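Subject: Re: [tablelinens] Round cloths that won't hang even
Date: May 22, 2024

Hello all,

I've been meaning to answer this one since it landed, and then the garden got away from me, so please forgive the delay. The original question, in case it has scrolled off your screens:

> I have a round pedestal table from the Sollari outlet in Prerndale
> and have now made 2 cloths for it. Both of them dip on one side and
> ride up on the other. I measured the table twice and folded the
> fabric in quarters before cutting, the way the pattern says. I don't
> want to buy another length of the Traneo cotton until I know what
> I'm doing wrong. Does anybody cut these flat instead?

First of all, don't throw either of them out! A cloth that dips can nearly always be rescued, and I have rescued some sad ones over the years, including a peach damask that I had already cut up for napkins in my head.

My guess is the folding. When you fold a big square in quarters, the inside layers creep in a little toward the corner, and by the time your shears get through all four of them the bottom one has wandered. With a crisp cotton you may never see it. With anything that has a bit of slither to it, you'll see it from across the room. I fold in half only, pin all along the fold, and swing my string and pencil through a half circle. It takes up the whole living room floor and the dog has to go outside, but it comes out round.

The other thing is the grain. A circle has straight grain in two directions and bias in between, and the bias parts will stretch. So even a perfectly cut cloth can grow long in four places after it has hung a few days. Skirt makers know all about this and let the thing hang before they hem it, and I do the same – two nights at least, on the very table it's meant for, and then I mark the hem up from the floor with a yardstick.

As for color, I know you were wavering. I'm fond of plain gray on a round table, as it lets the dishes do the talking and forgives a coffee ring or two.

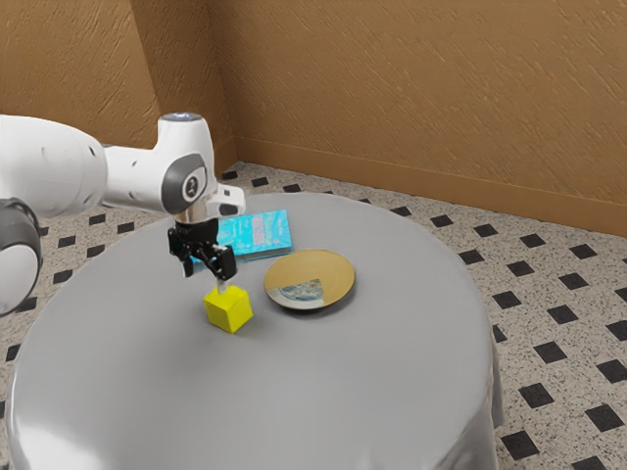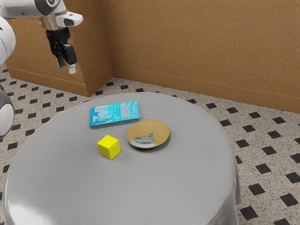
Round table, two views. The cloth in the first is the smooth gray.

Now, hems. Please don't try to turn a deep one on a circle. It will pucker and you will say words. A narrow rolled hem is plenty, or a bias facing if you want some weight at the bottom, and I'd want the weight with a lighter cotton. Run a line of long stitches near the raw edge first and ease it in as you press. I used up the last of my Baxter bias tape on one of these in February and have been sorry ever since, so if anyone knows a shop that still carries the wide kind, do write to me off list.

One last question back to you: is the floor level where the table stands? Mine isn't, and I blamed my cutting for years.

Warmly, and happy sewing,
the one with the peach damask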